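Call for participants: help us compare hand-held grippers
Ternen Lab, posted April 25, 2024

We're looking for people who like working with their hands and don't mind doing the same small job many times over. All through June we'll be comparing 4 hand-held grippers at our Galbraith Street site, and we need people to drive them!

You hold one gripper in each hand and use the pair to pick up, turn and set down ordinary things on a table. Most of them are groceries - bags that crinkle and slide, small printed boxes, packs of seaweed snacks that have to go into a divided tray or come back out of it. Soft packaging is where the designs really start to differ, and it's the part our team gets most excited about. 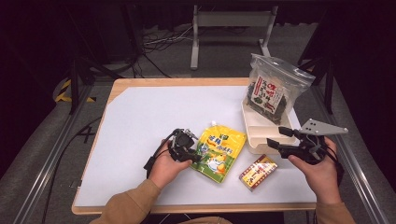

A session lasts 2 hours with a break in the middle, and we ask everyone to come for 5 sessions so that you get a fair go with each design. After every round you fill in a short sheet: how tired your wrists are, whether the cable got in your way, which fingers you trusted with a slippery bag. Please be blunt. The Cullell fingers were redrawn last winter after testers complained about them, and they are much nicer to use now.

No experience with robots needed. You should be 18 or over, able to stand for most of a session, and free of any hand or wrist injury. Left-handed people, please do sign up - we never have enough of you. Wear long sleeves if you can, as the room gets chilly.

We pay $500 for the full set of sessions, and parking is free behind the building.

To apply, fill in the Clirkitz sign-up form on our website and tell us which mornings or afternoons suit you. We'll write back with a time for a short practice visit, where you can try a pair before you decide.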